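Contraseñas, copias y router: pequeños arreglos de seguridad para casa
05/04/2025
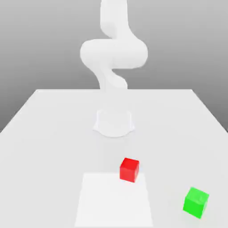 ¿Cada cuánto hay que cambiar la contraseña del wifi?
Cuando la haya tenido alguien que ya no debería tenerla, o si sospechas que se ha filtrado. Si es larga y solo la usáis en casa, puede quedarse como está.

¡Me encanta este tema! Con una tarde libre y un café se deja la casa digital bastante más cerrada que antes, y encima da gusto (a mí por lo menos) ver la lista tachada.

El router
Entra en el panel y cambia la clave de administrador, que es distinta de la del wifi y casi todo el mundo deja la de fábrica. Desactiva el WPS. Activa la red de invitados y mete ahí la tele, las bombillas y el enchufe ese que compraste en rebajas. Yo a la mía la llamé Kirnitz y a la principal Gredlow, nombres que no dicen ni el piso ni el apellido.

Contraseñas
Un gestor, el que más cómodo te resulte, y una frase maestra de cinco o seis palabras sin relación entre ellas. Yo empecé con 77 cuentas guardadas y 13 compartían la misma clave, ¡qué vergüenza! Primero el correo, luego el banco y después lo demás, sin prisa. Los códigos de recuperación, en papel y en el cajón de las escrituras.

Copias de seguridad
Dos discos externos y una copia fuera de casa. Lo importante es desenchufar el disco al terminar: si entra un ransomware en el ordenador, cifra también todo lo que encuentre conectado. Mis 2000 fotos de familia caben de sobra en un disco pequeño. Prueba a recuperar un par de archivos de vez en cuando, que una copia sin probar da sustos.

Correos raros
Catríona Scanlon, lectora de esta página, nos mandó un truco buenísimo: tiene los enlaces del banco y de la compañía de la luz en favoritos y entra siempre por ahí, nunca desde un mensaje. Lo copié esa misma noche.

Móviles viejos
Antes de regalarlos, cierra sesión en todas las cuentas, restaura de fábrica y saca la SIM y la tarjeta de memoria. En junio toca repasar las tabletas de los niños.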